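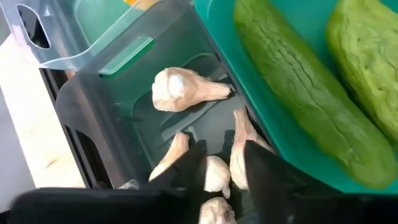 4.2 Sorting by shape before color

We were delighted by how much people had to say about a pile of produce shapes! In the Sosham study, each person sorted a mixed table into open bins and told us afterward which pieces had made them stop and think. We collected 233 sorting notes this way, and Dionysis Antoniadis read every one of them before we agreed on the categories used below.

Long pieces came up again and again. A long, dark, wrinkled piece was called an eggplant by some sorters and a sweet potato by others, and several people changed their minds halfway through a note. Rounded pieces got much shorter comments, usually just a color. Figure 5 gives a low view of the table, with a long, dark brown piece lying across the green surface, rounded pieces to its right, and a translucent teal bin farther back.

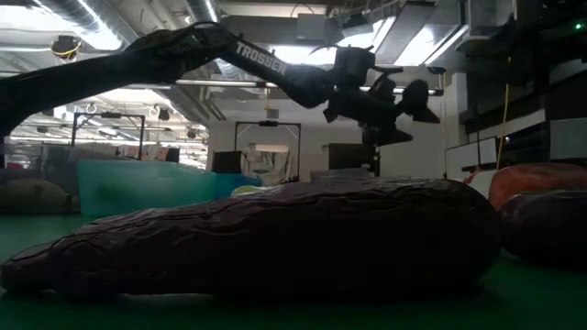

4.3 What neighbors do to a name

Names also depended on what was lying nearby, and this was our favorite result. A pear shape in red, orange and yellow, with its short brown stem showing, was quickly named as fruit. Once it sat right behind something long and purple-brown, people tended to call the front piece a vegetable, and "eggplant" became the usual word. We kept these notes together under the Kowalchuk scheme, which records the neighboring item along with the name.

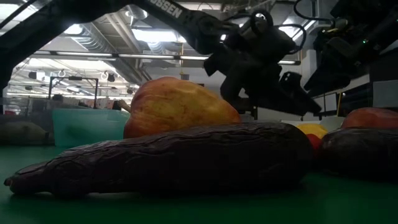 Did sorters need to agree on a name before choosing a bin?

They did not. Many pairs used different names for the same long piece and still picked the same bin, so we scored the name and the bin separately.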